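Grevwood Sloping Bin, Large, Dark Grey

Heavy metal bin for workshops, sorting rooms and returns counters
Sold by Dudthorpe Storage and Bench Supply
Category: Bins and Trays > Metal > Open Top

Product details

The Grevwood is our biggest open bin, and the one we get the most calls about. It is a deep metal bin with sloping sides, made for people who must put many different small things in one place and then find them again by hand. Parts, samples, lost property, toys for repair, tools that came back from a job - all of it can go in without sorting first.

We started to sell this bin after Hưng Lương, who runs our workshop in Mumodside, complained for a whole winter about plastic tubs. The tubs had straight walls and deep corners, and small things went into the corners and stayed there. He wanted sides that lean outward, so that a round thing rolls back to the floor of the bin and your hand can go in at an angle without scraping the knuckles. The Grevwood is what he chose, and we have kept it in the catalogue.

The sides and the floor

The walls do not all lean in the same way. The front is a long sloped band, so you can rest your forearm on it when you reach in. The right wall slants down and outward. Across the back there is a wide pale slanted panel, and behind it stands a tall smooth wall in slate grey. The tall wall stops things from going over the back when you tip in a full tray. Please put the bin with this wall away from you.

The floor is bare metal, not painted. Some customers ask if we can paint it, and we can, but we do not recommend it. Paint on a working floor looks nice for a month and then it comes off in flakes, and the flakes go into your parts. Bare metal gets scuffed and stays scuffed, and you can wipe it with any cloth.
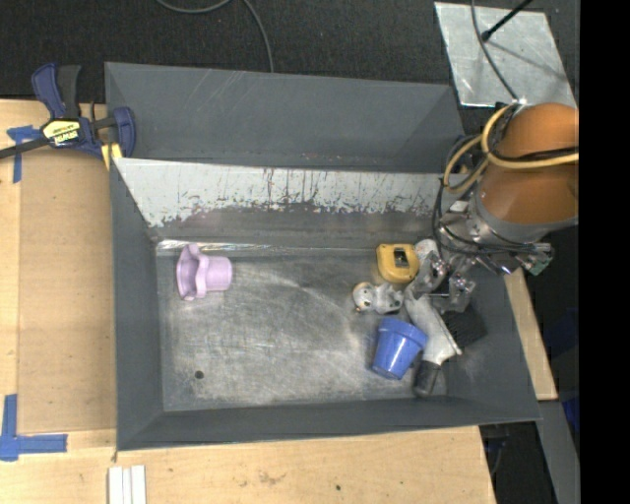 Small things of different shapes are a fair test for a bin like this. A cup that lies on its side is easy to lift if there is some free floor next to it, and a tape measure is easy anywhere. Flat tools are more difficult. A tool with a broad flat head can lie very close to the metal, and if the handle is near the front wall you will want to take it by the handle first and then lift. Chiến Đinh from our sales desk teaches new staff to clear the middle of the bin first and leave the things near the walls for the end, and it works well for us too.

Wear and marks

We prefer to be open about this. A bin that is used every day will not look new. The slanted panel at the back is where most of the wear shows. Expect dark scratches and chips along the lower border, which can become ragged over time. The floor will have curved scratches and cloudy patches. Small reddish specks may come on the back wall, low down. Rub them gently with a dry nylon pad and wipe with a little light oil if the bin will not hold food or cloth.

If you want the walls to keep their colour longer, ask for the Vi liner. It is a thin loose sheet for the back panel only, and it lifts out for washing. The liner is not included in the price.

Cleaning

Take everything out. Brush the dust toward the front, then wipe with warm water and a drop of dish soap. Dry it the same evening, please, especially where the floor meets the back side. Do not use steel wool or anything with chlorine.

Ordering

Price: $700, delivery not included
Vi liner: $50
Weight limit for contents: 50 kg, spread over the floor
Colour: dark grey only
Guarantee: 5 years on the joints (scratches and surface marks are not covered)

The bin comes in one piece and needs two people to carry it. Measure your door before you order - we have had one bin come back because of a narrow hallway. Orders placed in September may take longer, as the Mumodside workshop closes for part of the month to service the machines.

You can pick up from Dudthorpe in the morning if you call us the day before. Bring a blanket or cardboard for the floor of your vehicle. For questions about the liner or about returns, ask for Chiến.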